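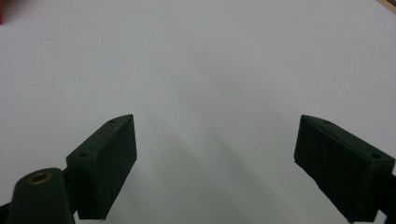
Fig. 1. A plain white surface with a soft gray shadow across it.

Drawing from Life, Handout 2: Seeing Value Before Line
Orsolya Rácz, Dulotdale Evening Studio
3 min read

Welcome back, everyone, and thank you for bringing such good, messy homework last time! Tonight we leave outlines alone for a while and talk about value, meaning how light or dark a thing is, whatever its color happens to be.

Most of us learned to draw by tracing the edge of things (I certainly did, for years), and the habit is hard to shake. But a shadow on white rarely has a real edge. It fades, it picks up light from the wall or your sleeve, and in places you can't say where it stops. Squint until the small stuff goes away and ask which part is darkest, then which is lightest, and leave everything else for later.

Please keep the word "white" loose in your mind. White paper in shade can be darker than a gray coat in sunshine, and beginners nearly always leave it too bright.

For the exercise, rule a strip of 16 boxes and shade them from bare paper to the blackest black your pencil will give. Go slowly, with light layers, and turn the page as you work so your strokes don't all lean the same way. Then set an egg or a folded napkin beside one lamp and make 2 small studies, one with the lamp close and one with it across the room. Spend no more than 50 minutes on the pair.

Bring the strip and both studies next time, even the one you dislike.

14 comments · 6 shares

Related handouts
Handout 1: Holding the Pencil Loosely
Handout 3: Folds, Cloth and Crumpled Bags
Supply list for the June session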